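Codine sorting software with a two-arm bench: a long review from a shared workshop

I've had the Codine bench package for a good while now, long enough to have opinions and a few scuffed knuckles, so I thought I'd write it up properly. There isn't much out there from people who've set it up themselves in a shared space, and the forum posts I read before buying were mostly people asking whether anyone had got it working.

First, what you get for your money. Codine sell the software and the mounting plates. You supply the arms, the table and the trays. We already had two arms at Toltholm (that's our workshop, in the old dairy) and a white table made of two panels that bolt together, so the whole lot went up over a couple of evenings. The plates are lovely. Thick, flat, holes in the right places, proper bolts in the bag! I wish I could say the same for the manual, which jumps from page 5 straight into calibration as though you'd already read another book.

The job I bought it for is dull but it never ends. We take old electronics to bits and somebody has to split the boards from the leads and the leads from each other, and I'd had enough of doing it with a mug of tea going cold next to me. So: one steel tray near the front for the mixed stuff, four yellow plastic ones at the corners for it to go into, and an arm on either side.

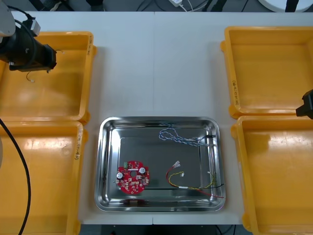 Red board and loose wiring, with the yellow trays on both sides.
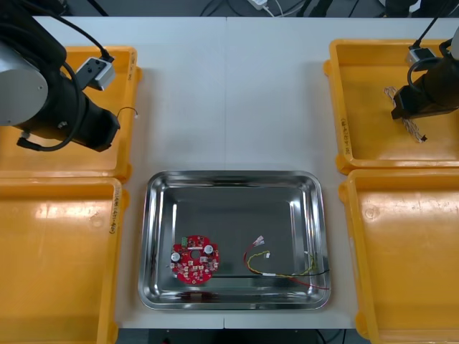 Teaching it a new part is the bit I was dreading and it's the bit I like best. You move the arm through the pick by hand, press save, do it again with the part lying some other way, and carry on until you're bored. Codine suggest 11 goes per part. For circuit boards I found that plenty. A board is stiff, it sits flat and it's the same shape every time you look at it, so all you're really choosing is where to pinch.

Wires are another matter. A bundle of wire has a different shape every single time, and leads that look like two separate things are often hooked round each other somewhere underneath. I ended up doing far more goes than the manual asks for, and I still had days when it would take hold of a connector, lift, and bring half the tray up with it. Slowing the lift down helped more than any amount of extra teaching. It's under Motion, then Advanced, then a slider with no numbers on it (why?), and I have mine a little to the left of the middle.

A word on the steel tray. I love a steel tray, they wipe clean and they'll outlive me, but a shiny one is a pain with this software. It throws the ceiling lights back as bright streaks, and in my first week Codine kept deciding that the reflection of something was a second something. There's a glare setting that sorts out most of it. Switching off the strip light directly over the bench sorted out the rest, though it does make the place feel a bit like a pub cellar. If I were buying again I'd go for a dull grey tray and save myself the bother. The yellow plastic has been fine, and you can write on the sides in marker pen, so we do.

Cables! Do leave yourself more slack than you think you need. I tied ours up very neatly to begin with and was very proud of it, then an arm reached across to the far side and stopped dead. They now hang in big loose loops and it looks scruffy and works much better.

The grippers aren't Codine's, but they support the Sánchez ones out of the box and that's what I'd get. Good firm grip, easy to swap the tips. The tips do wear. I changed my first pair at 2,000 picks, probably a bit late, as it had started dropping thin leads on the way over. The software keeps a running total for each arm, and I've become slightly obsessed with it. The left one was on 1,031 when I started making notes for this review and the right one was miles behind, purely down to how I'd shared out the trays.

I did try Botska's version before this, on a month's trial back in January. It's prettier, and the screen where you draw your tray areas is much nicer to use than Codine's, which makes you type in the corners. But it wanted to be online the whole time and the broadband in the dairy is hopeless, so that was that. If you've got decent internet and you're only shifting solid parts, have a look at it, you might get on better than I did.

Support has been decent. I've emailed them a few times and always had an answer from a person who'd read the question. The glare setting came from one of those emails, as it isn't in the manual at all.

Things I'd like changed: numbers on that slider, a manual with a beginning, and a way of copying a taught part from one arm to the other. At the moment you have to teach both sides separately, which on wiring is a whole evening gone.

Four stars from me. I'd buy it again for boards tomorrow, and for wires I'd buy it and grumble.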